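From: Orvokki Salminen
To: skida-home list
Subject: Re: [skida-home] long white desk along the wall, yes or no?

Hi all, hi Dong-geon,

Sorry for the slow answer, I've been meaning to write since I saw your message and then December got away from me.

Dong-geon Yeon wrote:
> Hello everybody,
> I'm finally clearing out the small room at the back and want one long
> desk down the left wall instead of the two mismatched tables I have now.
> The wall is 200 cm before you hit the radiator pipe. I keep going back
> and forth on white. My sister says it will look like a dentist's office
> and show every crumb. Also, legs: four posts, or those T-shaped metal
> ones with a bar on the floor? The floor is old boards and not very
> level. And does anybody have a desk where the front edge isn't straight?
> I saw one at Nivora and can't decide if I love it or if it would drive
> me nuts.
> Budget is 200, a bit more if somebody talks me into it.
> Dong-geon

OK so, I am the person to talk you into it! I've lived with pretty much the desk you're describing for 2 years now, in a room that's also small, also with a wood floor, also with the desk running down the left-hand wall. I bought the top from Lerside when they were selling off the old stock and the legs came from Miettinen separately, so it's a bit of a mongrel, but you'd never guess.

White first. Your sister is right about the crumbs, I'm sorry. Matte white shows every little dark speck, and mine always has a few down at the left end no matter what I do (that's my toast end). But they wipe off with a damp cloth in ten seconds, and I'd take that over the dark brown table I had before, which showed dust instead and made the whole room feel like a cupboard. Get matte, though. I had a glossy shelf once and spent every evening looking at the reflection of the lamp.

The wavy edge I was nervous about too. It's a pretty slight wave, you mostly notice it when you stand at one end and look along it. When I'm sitting there I forget all about it, except that there's one spot where it dips in a little and my chair has ended up living there. If you like to push drawers or a cart flush up against the front of a desk, it might bug you. Anyway, see for yourself:

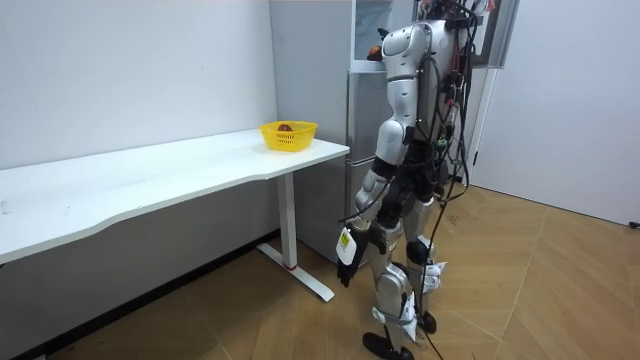 The desk from the room side, with the white leg and foot bar at the right end.

About the legs, I'd go for the upright with the flat bar on the floor. My boards aren't level either and I stuck felt under the bar and haven't thought about it again. With four posts I was forever folding up bits of cardboard. The other good thing is sweeping. You can get a broom most of the way along without threading it around anything, and only the bar itself collects fluff.

Two things against, to be fair. You WILL stub your toe on the bar for the first couple of weeks. And white metal down at floor level gets knocked, so keep a little pot of paint or a marker around. There's a small red mark near the bottom of mine, right where the upright meets the bar, and I still haven't gotten to it. I've tried dish soap and an eraser so far. If anybody on the list has a trick for getting red off painted metal without dulling it, please speak up.

On price: my legs were 35 each on sale and the top was the rest, and I came in under your number with enough left over for the felt and a pizza. I don't know what Miettinen charges now. Call them before you drive out there, the opening hours on the door are not the ones they keep.

One more thing, measure to the pipe at desk height AND at the floor. My wall leans (old house) and I lost almost a finger's width between the two. If yours is 200 at the floor I'd order the top a touch shorter and not have to saw it. Sawing a matte white top is no fun, the edge chips and then you're hiding it against the wall forever.

What are you doing with the two old tables, by the way? If one of them is the narrow one with the drawer, I'd come and get it. I can do any evening after six.

Hugs to everybody, and whoever has my copy of the Skida shelf instructions, I'd like it back at some point please!

Orvokki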